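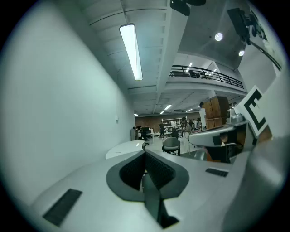 The view from a hand-held gripper in the Irken workshop, with the balcony up on the right and a few of the team at the far end.

Features > Robotics > Teaching machines by hand

I have a blister on my thumb, and I got it teaching a robot to put a cup on a saucer. More exactly, I got it from squeezing a hand-held gripper over and over at a curved white desk while Renata Herrera told me, very kindly, to slow down.

Herrera runs the manipulation group at Irken, and I'd come to see a project called Lellumero. I'd read the paper on the train and understood a good half of it (the other half was Greek letters). The question it asks is simple enough, though. If you want a robot to learn a household job by copying people, which bits of the copying matter most?

The usual approach is to gather a huge pile of demonstrations and hope. You pick up a gripper much like the one on the robot, with a camera fixed to it, and you do the job yourself. The camera records what the gripper would see, software works out where your hand went, and a program trained on all of it tries to do the same with a motor in place of your wrist. It's a lovely idea, mostly because you don't need the robot there at all. You can do it in a kitchen or a garage or, I suppose, on a boat.

What Herrera's lot noticed was that people are very good at the job and rather bad at being copied. We rush! We grab a cup the way we've always grabbed a cup, get it right first time, and so the robot never sees what a near miss looks like. Then it makes a small mistake of its own and has no idea how to get back.

"Everybody sends us their best work," Herrera told me. "I'd pay extra for their second best."

So the Lellumero method asks for fumbles. In every batch of 11 demonstrations, you do some as normal and start the others from somewhere awkward: gripper too far left, cup already tipped, saucer half under something. You then recover, at a sensible speed, and the recovery is the part they keep. The training program, which they call Ametepe, gives those few seconds more weight than the rest.

I was sceptical, partly because I'm naturally good at fumbling and it seemed too convenient. But the results are hard to wave away. They trained two versions on the same amount of recording, one with ordinary demonstrations and one with the awkward starts mixed in, and ran both on the same 5 household jobs. The fumble-trained version came out ahead on all but one. The exception was folding a cloth, where it did a little worse, and I liked that they put this in the main table and didn't tuck it away at the back.

Why cloth? There are competing theories and I heard most of them over lunch. Herrera thinks a crumpled cloth has so many ways of being wrong that a handful of recoveries can't cover them, and the program ends up fussing at corners that were fine already. One of her students thinks the weighting is simply set too high. They were still arguing when I went back for more soup.

My own session was a bit of a comedy. The gripper is lighter than I'd expected, but the trigger is stiff, and you have to keep the camera's view clear, so you end up holding your elbow out like someone carrying a hot pan. My first three goes were thrown out for being too quick. After that I found a sort of rhythm — reach, miss a bit, breathe, correct — and it became oddly soothing.

There are things the method doesn't fix. It's slower for the person doing it, and tired people fumble in the same way every time, which teaches the robot one mistake very thoroughly. Herrera now stops each session after two batches. She'd also like to know whether it holds up with strangers' recordings, so a partner called Ultia will be sending grippers out to ordinary homes from October, with a one-page instruction sheet and no training at all.

I've asked to be on the list. My kitchen is full of awkward starting positions, and the thumb should have healed by then.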